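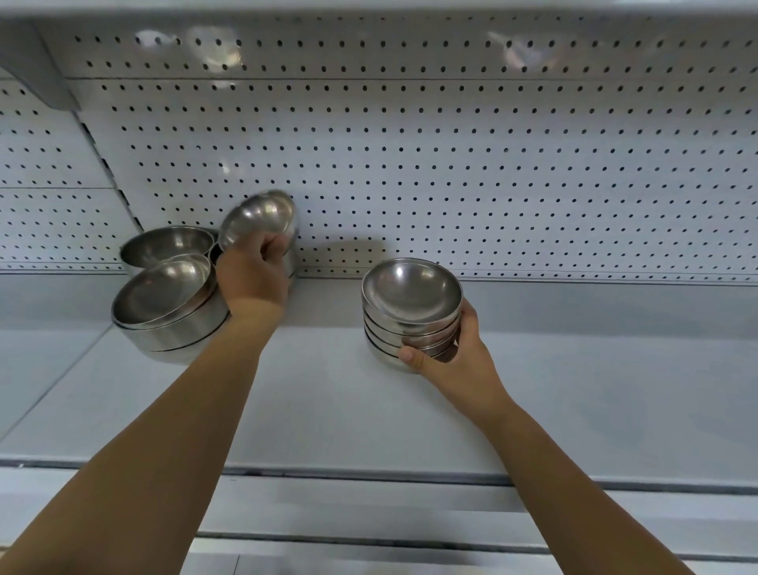 Chapter 7
Promises Between States

Treaties are the small print of world politics. They settle who may fish where, whose aircraft may fly over whose mountains, and what is to be done with a diplomat who parks on the pavement for the fifteenth time. Most are never read by the people they bind, and a fair few seem to have gone unread by the people who signed them.

In this chapter we look at how a treaty comes into being, what makes it binding, and why states keep their word more often than the evening news would suggest. Chapter 6 dealt with threats. Readers who enjoyed it may find what follows a little tame, although the quarrels over commas come close.

A treaty, for our purposes, is a written agreement between states that they intend to be binding under international law. The name on the cover matters very little. Conventions, pacts, protocols, charters and exchanges of notes can all be treaties, and ministers have been known to choose among these words according to which will cause least fuss at home. What counts is whether the parties meant to bind themselves. A joint statement expressing "warm regard for the shared waterway" binds them to nothing, warmth being hard to enforce.

7.1 The parts of a treaty

We shall use one agreement as our working case throughout. Skulard and Zernby share the river Marchal, and for 40 years they also shared a quarrel about it. The trouble centred on Jostik, a river port of 3406 people with a customs house at each end of its only bridge. Both governments claimed the right to charge tolls. Both did charge them, and boat owners paid twice and complained twice. The Marchal River Treaty was signed at Jostik on 9th October, after talks in which the first week went on the seating plan.

The treaty runs to 76 articles, followed by two annexes and a map. It opens, as treaties do, with a preamble.

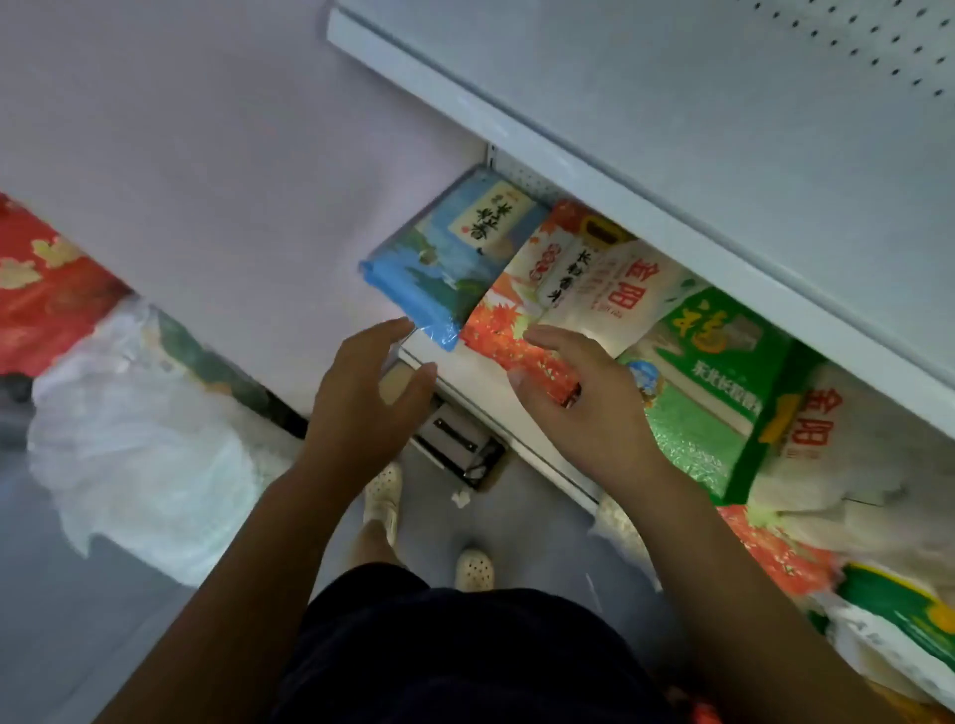

Preambles are where the parties say how they would like to be thought of. The Marchal preamble speaks of ancient friendship, which will surprise anyone who has read the toll records. It creates no duties by itself, though a court may turn to it when the meaning of a later article is unclear. It does much the same work as the painting on the light-blue rice bag, with its water, green hills and trees: it sets a mood, and the cook must look elsewhere for instructions. The operative articles come next, and they contain the actual promises. Last come the final clauses, which say when the treaty takes effect, how it may be changed and how a party may leave. Students tend to skip the final clauses. Governments looking for a way out go to them first.

7.2 Signing and ratifying

Signature makes the better photograph, but for many treaties it is only a halfway point. A state that signs subject to ratification has agreed on the text and must not set about defeating its purpose. It has yet to agree to be bound. That step is ratification, and the rules on who must approve it are found in each country's own constitution.

Zernby ratified by a vote of its parliament, late in the evening and with most of the seats empty. Skulard required approval by the voters of the river district as well. The measure passed there by 2889 votes, a margin that both the winning and the losing side described as decisive. The treaty then entered into force on the first day of the following September, as its final clauses provided.
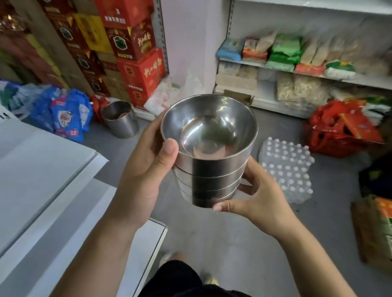
Fig. 7.2 A stack of nested stainless steel bowls, held in both hands.

7.3 Reservations

A state may like nearly all of a treaty and object strongly to the rest. If the treaty allows it, the state can enter a reservation, a formal statement that leaves out or alters the effect of certain articles for that state. Zernby entered one on the dredging of sandbanks. Skulard objected to it, Zernby objected to the tone of the objection, and the sandbanks stayed where they were.

Reservations are more common in treaties with many parties, where they help to bring in reluctant states. The price is an agreement that means slightly different things in different capitals. How far this can go before the purpose of the treaty is lost is a question we take up in 7.4, together with the matter of the ferry timetable.

Key terms: treaty, preamble, operative article, final clauses, signature, ratification, entry into force, reservation.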